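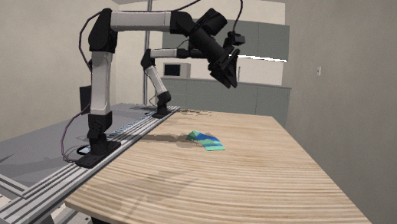 # How Do You Buy a Robot Arm?

Imagine you run a small workshop, and every day a mountain of cloth arrives that needs folding. Tea towels, flannels, napkins, dusters! You would quite like a robot to help. So how do you get one? You can't pop to the corner shop and pick it off a shelf next to the biscuits. Buying a robot takes a plan, and making the plan is one of the best bits of the whole job.

Let's go through it using a made-to-measure puzzle. Our workshop is in a town called Tritisholm, and it folds small cloths for cafés.

## Start with the job

Before anybody looks at a single robot, they write down the job in plain words. Ours might say:

*Pick up one small cloth from a table. Fold it. Put it on the pile.*

That sounds easy, doesn't it? You could do it while singing. But cloth is one of the trickiest things you can hand to a robot! A wooden block stays the same shape wherever you put it. A cloth flops, bunches, slides and folds over on itself, and it hardly ever lands the same way twice. So the workshop needs to know quite a lot:

- How big is the biggest cloth?
- How small is the smallest?
- Is it thick like a towel or thin like a hanky?
- How many need folding in a day?

In Tritisholm the answer to the last one is 401 cloths. That is a lot of folding.

## One arm or two?

Try something. Put a tea towel on the table and fold it with one hand behind your back. You can do it, but you'll probably have to pinch, drag, let go, walk round to the other corner and pinch again. Now bring your other hand back. Much quicker!

Robots have the same trouble. One arm costs less, takes up less room and is simpler to look after. Two arms can hold two corners at once, but you have to pay for both of them, and they need to be told how to keep out of each other's way. (Two robot arms bumping elbows is an expensive sort of clatter.)

The workshop decides on 2 arms, side by side on one long metal rail. A rail is a clever thing to buy, as it gives both arms something firm to be bolted to. If an arm wobbles even a tiny bit at the bottom, it wobbles a great deal more out at the fingertips. You can feel this for yourself by holding a long ruler at one end and giving it a little shake.

## The shopping list

Lots of people think the arm is the whole price. It's only the start! A proper list has plenty of other things on it:

| What to buy | What it's for |
|---|---|
| Arms | Reaching and turning |
| Grippers | The "hands" that pinch the cloth |
| Rail and bolts | Keeping everything steady |
| Table | Somewhere to lay the cloth |
| Cables | Carrying power and messages |
| Computer | Working out each move |
| Safety equipment | Keeping people well away from moving arms |
| Spare parts | For the day something wears out |
| Training | Teaching the people who will use it |

Grippers deserve a good long think. Some have two fingers, some have suction cups and some have soft squashy pads. Suction is super for a smooth sheet of glass, but with many cloths the air whistles straight through the weave. Slim fingers can pinch an edge, so that's what goes on the Tritisholm list.

Cables are easy to forget. They have to be long enough for the arm to stretch right out, and loose enough to bend with every joint. Too short and they tug. Too long and they flap about and catch on things.

## Sharing out the money

A **budget** is a plan for spending money before you spend it. Grown-ups do this with real pounds, but we'll use tokens. Say the workshop has 25 tokens altogether. It spends 11 of them on the arms. Almost half the tokens gone already, and there's still a table to find!

The other 14 have to cover everything else: grippers, rail, cables, computer, safety equipment, training and spares. A sensible workshop keeps a few back as well, in case of surprises. Perhaps the floor is bumpy and needs levelling, or the doorway is too narrow for the crate. (Measure the doorway!)

Could you share out the 14 tokens? Draw a circle for each thing on the list and put your counters in them. Then try again with only 10, and see what you'd have to give up or wait for. 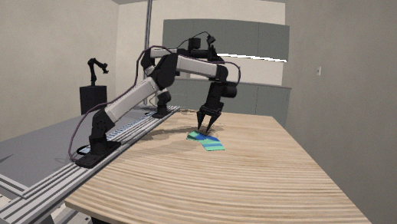
**Why don't people just buy the biggest robot they can afford?**

A bigger arm can usually reach further and lift heavier things, but it costs more, needs more space and may be far too strong for a light little job. A cloth weighs hardly anything. It makes more sense to pick an arm that suits the work and spend what's left on a good gripper.

## Asking the sellers

Now the workshop writes to some companies that sell robots. In our puzzle there are three, called Nustex, Dong and Kuvum. Each one sends back a **quote**, a letter saying what they would supply and how much it would cost.

Nustex has the lowest price, but its quote leaves out the grippers. Dong includes the grippers and a day of training. Kuvum costs the most and adds a box of spare parts, though the workshop would have to wait longer for it all to arrive.

Which would you choose? Be careful, because the lowest number at the bottom of the page might not be the cheapest once you've added the missing bits. People who buy equipment for a living line the quotes up next to each other and tick off every item, exactly as you would with a packing list before a school trip.

## Try it on a computer first

Before spending a single token, a workshop can build a pretend version of its robot on a computer. This is called a **simulation**, and it's brilliant fun! You can put in a pretend table, pretend arms and a pretend cloth, then move them about. Can the arm reach the far edge? Is there room for both elbows? If the table is in the wrong place, you just slide it across. Moving a real one after it's been bolted down is a much bigger chore.

A simulation can't tell you everything. Real cloth is fussier than computer cloth, so the workshop will still want to test the real thing with its own tea towels before paying the last of the money.

## Your turn

Choose a job at home or at school that you'd love a robot to do. Sorting socks? Stacking the lunch trays? Write the job in one or two short sentences, then make your shopping list underneath. Remember the table, remember the cables, and save some tokens for surprises.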